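Workshop Tips | Automation at Work

Print this page | E-mail this page

Working alongside the new handling cells: practical advice for packing and bench staff

Prepared by Ildikó Deák, Workplace Practice, Dolton

The Kallovwood site began moving its container handling to automated cells in March. Staff who formerly lifted, turned and set down as many as 3000 containers in a week now spend the greater part of a shift preparing benches, checking grippers and attending to stoppages. The following tips have been gathered from both shifts and should be read together with the site safety rules.

Preparing the bench

Clear the bench before the cell is started. Tape offcuts, pens and gloves are to be stored in the drawer. Wipe timber surfaces along the grain with a barely damp cloth and allow them to dry. Polish is not to be used, as it leaves a film on which light containers will slide. Set each container upright and well back from the fingers, leaving a clear area in which they may open fully.

Looking after the finger pads

Pads are consumable items and should be treated in the same manner as a knife blade or a sanding disc. Inspect both sides at the start of the shift with the fingers open and the power isolated. Run a gloved fingertip along the lower edge, where tearing commonly begins. Loose strands may be trimmed with small scissors; they should never be pulled.
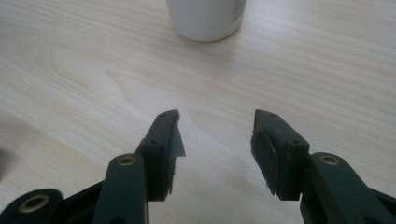 Open fingers with wear on both pads: a thin grey layer at left, a thicker dark pad at right.

Where a pad has lifted at a corner, remove it entirely and clean off the old adhesive with a plastic scraper. Press the new pad down firmly for 5 minutes under a padded clamp. Pads of differing thickness may be fitted to a pair of fingers, provided that the combination is entered in the bench log. Spare pads are kept in the Graron cabinet, drawer 9.

Changes to duties

Bench staff at Kallovwood and Gazi have been offered training in pad replacement and fault clearing. The 132 employees affected retain their present classification and hours. Staff who find that standing watch is more tiring than packing are encouraged to raise the matter with their supervisor, who may arrange rotation to the labelling area.

Bench logs are to be handed in by 3 pm each Friday.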